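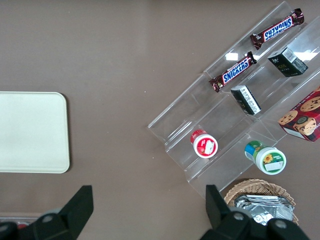 Snack shelf, clear tiered stand and empty cream tray.

Tamow Snack Shelf
README, last edited Sun 6 March

What this is

Notes and photos on how small packaged goods get arranged on a stepped acrylic stand, moved to a tray, and arranged again by someone with firmer opinions. The set has 37 layouts, collected at the Cendton office and later at Trestham, where the coffee is worse and the candy goes faster.

What's in it

layouts/ — one folder per layout
items.csv — item name, wrapper type, step
notes.txt — complaints, mostly about glare

Items are candy bars (Snickers turns up a lot) and small boxes. Steps are numbered from the bottom. Version 2 fixed this; version 1 numbered them from the top in 8 folders and from the bottom everywhere else.

Known problems

Clear plastic on a brown table photographs like a rumor. Step edges show as thin bright lines, and overhead lights leave white patches on the ledges. Small black boxes are labeled "box_dark" until we agree on something better, a discussion open since December.

"Upside down" refers to the lettering as photographed. Bars have no opinion.

Use

Free for any purpose. Please credit the Bajwa shelf project. Corrections go in notes.txt, under the complaints.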